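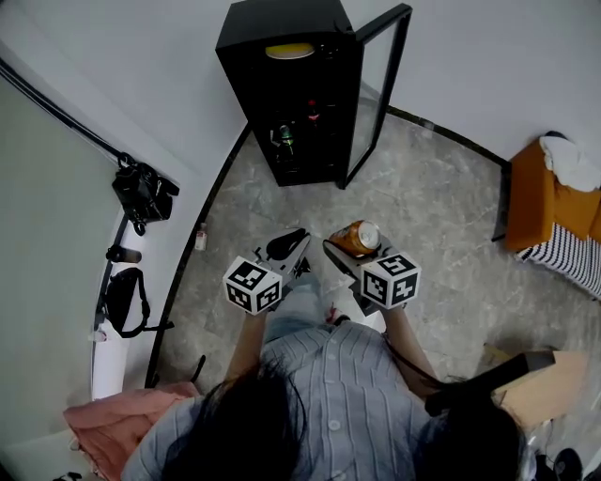 Vallport is looking for people who love talking about what they drink! We're starting a new round of home tasting panels for the Mensah line of sparkling drinks, and we want 19 more tasters to join us. You don't need a trained palate or any background in food. If you've ever opened an aluminum can, taken a sip and had an opinion before you swallowed, you're already doing most of the job. The orange-copper color is one a lot of people have feelings about too, and we like hearing those.

**What you'll do**

- Taste 3 drinks per session and fill in a short form for each
- Join a group chat at the end, led by Keisha Mahmoud or Hường Triệu
- Keep a simple drink diary between sessions (a few lines is fine)

Sessions run in the early evening at our Conder Street rooms and last 90 minutes. We go slowly, with plain crackers and plenty of water between drinks, and people do get into lively arguments over ginger - it's the best part of the evening.

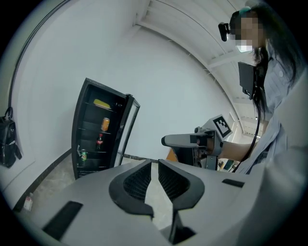

The panel runs through October, and we ask you to come to at least four sessions. You'll be paid for each one, and bus fare is covered if you keep your ticket.

**Who can join**

Anyone 18 or over who lives close enough to get here without a long trip. Please tell us about any food allergies when you write. If you work for a drinks company, we can't take you this time, sorry!

**How to apply**

Send a note to Lamisi Frimpong at the front desk, Room 3, with your name, a phone number and the last drink you told a friend to try. Tell us why you liked it - or why you didn't. Lamisi reads every note and will call you back to set up a first visit.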